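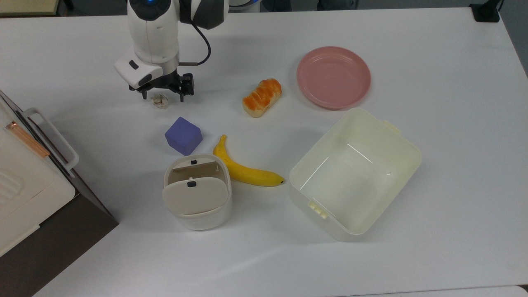 白天板の上の小物、並べ替え前。右上がピンクの皿、まん中あたりにバナナと紫のキューブ。

6月、15時すぎ。ノート365ページ目(前のページは配線メモの続きなので飛ばしてよし)

今日は小物の見直しの日。棚235に置く「食卓まわりセット」を決めてしまいたくて、午後はずっと白い天板とにらめっこしていた。先週アントニーナさんと話して、セットは一箱に最大12点まで、と決めてある。前の箱はとにかく詰め込みすぎで、ふたが閉まらないまま棚に突っ込まれていたので……(入れたのは私です、すみません)。

まず色の話から。白い天板に白っぽい物を置くと、やっぱり目が滑る! 写真を見返すと一番先に目に入るのは黄色いバナナで、次が紫のキューブ、それからピンクの皿。クリーム色の大きい容器は大きいから分かるけど、丸まったオフホワイトのやつは、気をつけて見ないと天板に負けている。あれ、写真で見ると紙を丸めたものか小石か、いまいち判断がつかない。クルミくらいの大きさ。リストの名前をどうするか迷って、とりあえず「丸まったもの(白)」と書いておいた。名前がゆるいのは分かってます。いい案がある人は欄外に書いてください。

キューブは紫のフォーム。角が少し丸いのが私は好きで、面ごとに薄紫の濃さが違って見えるのもいい。立体の向きが写真でちゃんと読み取れるというのは、小物としてかなり優秀だと思う。ザハールさんは「食卓にキューブはないでしょう」と言うんだけど、食べ物ばかり並べると形が全部ぐにゃっとするから、四角いのが一つほしい。これは残す方向で押し切るつもり。

パンはおもちゃのロールパンで、上がつやつやしたオレンジ、節みたいに区切れていて、下の生地のところは薄いベージュ。私はエビが乗っているんだと思い込んでいて、リストにもしばらく「エビパン」と書いていた。イヴァンさんに「いや、ただの焼き色でしょ」と言われ、エウドキアさんには「ソーセージじゃないの」と言われ、三人で五分くらい揉めた。決着つかず。リスト上は「ロールパン(オレンジ)」で統一する。エビパンと書いてある古い札を見つけたら捨ててください。

バナナは定規で測って139ミリ(端から端まで、まっすぐ)。カーブに沿って測ればもっとあるはずだけど、ひもが見つからなかった。だいたい隣のページに輪郭を写してあるので、それでいいことにする。鉛筆の線がよれているのは、途中で電話が鳴ったから。

ピンクの皿はサーモンっぽい、つやのない色。浅くて縁が少し立っている。これは文句なし。つやがある皿だと照明がてかてか映り込んで色が飛ぶので、次に皿を買い足すときもこの感じのものにしたい。Stirkorovの見本帳に似た色があった気がするけど、番号を控え忘れた。アントニーナさん、見本帳がまだ机にあったら貸してください。

で、今日いちばん時間を食ったのが白い小さい入れ物。角の丸い形で、ベージュのふたが二枚に分かれていて、それぞれの上のへりに小さい黒いボタンが二つずつ付いている。写真では手前のふたが前に倒れて下がっている。これをリストに「開」で載せるか「閉」で載せるか、ずっと悩んでいた。開いたままだと並べ直すたびにふたの角度が変わってしまうし、閉じてしまうとせっかくのふたの形が目立たない。オスタップさんに相談したら、「開」と「閉」で二行に分けて書けばいいじゃない、とあっさり。そうでした。二行にする。点数としては一点で数える。

外側の白いところは少しざらっとした見た目で、天板に薄く影が落ちる。この影のおかげで白い台に白い物でもちゃんと立って見えるんだなあ、と今さら感心した。上のほうで白は天板に負けると書いたけど、背があって影が出る物なら白でもいける、と訂正しておく。丸まったもの(白)が弱いのは、たぶん色より小ささの問題。

クリーム色の大きいプラスチック容器は保留。場所を取るし、これを入れると箱がまた閉まらなくなりそう。ただ、小物を全部この容器に入れて、箱ごとやめてしまうという手もあるんじゃないかと途中で思いついた。Marchukの棚板の奥行きに収まるかどうかだけ見ておきたい。収まるなら、そっちのほうが断然らく!

並べ方についても少し。今の置き方だと、バナナの先が大きい容器のほうを向いていて、軸のほうはキューブのほうへ上がっている。パンは斜め。皿だけ右上にぽつんと離れている。私は皿をもう少しまん中に寄せて、パンをその手前に置きたい。エウドキアさんは今くらいばらけているほうが自然でいいと言っていて、それも分かる。きれいに並べすぎると店の陳列みたいになるし。次に撮るときは両方やってみる。

リスト(仮)
- ロールパン(オレンジ) 残す
- ピンクの皿 残す
- バナナ 残す、139ミリ
- 紫のキューブ 残す(ザハールさんを説得する)
- 白い入れ物 残す、「開」「閉」の二行
- 丸まったもの(白) 名前募集中、要検討
- クリーム色の大きい容器 保留、棚の奥行きを測ってから

やり残し。札の書き直しは途中まで。Zarkexのラベル用紙が切れかけているので、注文する人は一緒に頼んでもらえると助かります。Hunbridgeから届いた木の小物はまだ袋のままで、これも色を見てから入れるか決める(茶色が一つもないので、ちょっと期待している)。

追記、17時半。棚の奥行きを測りに行ったら、巻き尺がなかった。最後に使った人、引き出しに戻しておいてください。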